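A Kitchen to Practice In
By Keegan Tapsell

Before a robot arm works in a real kitchen, somebody must let it fail in another one. Dirton sells this second kitchen. The product is called Praltix, and it is a library of simulated rooms in which a customer can train and test an arm on doors, drawers and shelves.

I used it for 10 days in January, on a rented license. Installation took me one evening. The manual is short and in some places too short, but Lorraine Hollis at the support desk answered my two letters the same day.
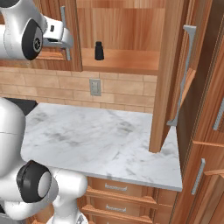 Handles are the heart of the matter. A bar handle looks simple to a person, but the gripper must come to it at the right angle, and a door that swings needs room which the arm itself may be taking. Praltix lets you repeat one approach as often as you like, with small changes in the starting position. My longest session had 174 attempts on the same cabinet door.

I was less happy with the price. A license for one desk costs $609 per year, and the extra room packs are sold separately. Kane Harawira, who teaches automation to evening students, told me he would buy it if the packs were included.

Dirton says that version 2 will bring a classroom license.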